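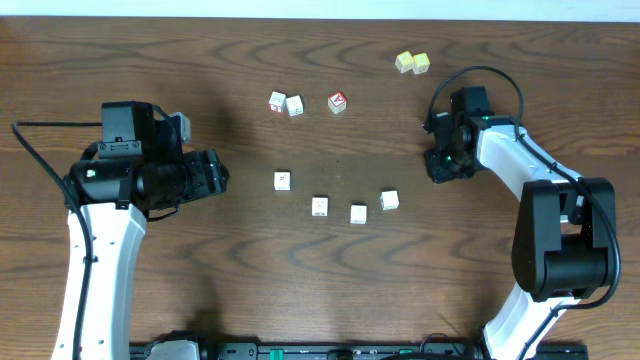
Toy blocks on the table

Elmarie Steyn
May 8, 2024
Hi everyone! I finally sat down with Grirnwood last weekend (all 8 episodes, don't judge me) and I've been wanting to talk about the writing ever since. I think the script for episode 6 is the best thing Gerardo Lacson has done. That long kitchen talk between the two sisters had me in tears, and I had to go back and watch it again before bed.

Danilo Soriano
Glad you enjoyed it, Elmarie, but I can't agree on 6. It's lovely talk, sure, and then the story just sits there for an hour. I thought he was much sharper on Surnis, where every scene had somewhere to go.
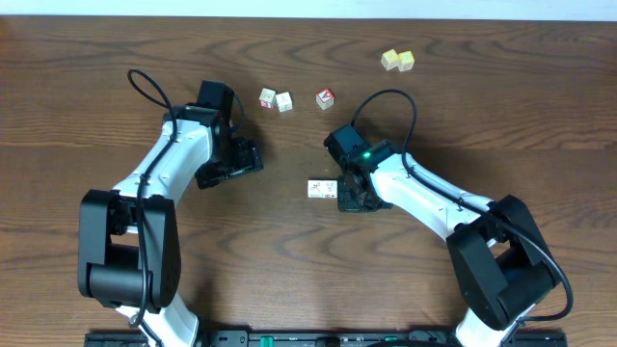
Shiela Pangilinan
Surnis was sharp but cold, Danilo! I never cared what happened to a single person in it. With Grirnwood I was worried about the old ferryman for days – and he only has a few lines.

Danilo Soriano
Fair about the ferryman. I still say cut the kitchen in half.

Elmarie Steyn
Oh no, please leave my kitchen alone. The bit where the younger one keeps starting to apologize and then asks about the soup instead, that's just how my own family talks, and I don't think you get there in half the time. 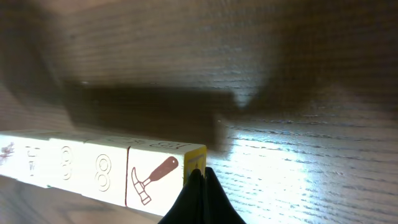

And going back to what I said about his best work, I should admit I haven't seen Younis yet, so maybe I'm speaking too soon. Does anyone know if it's worth hunting down the long version?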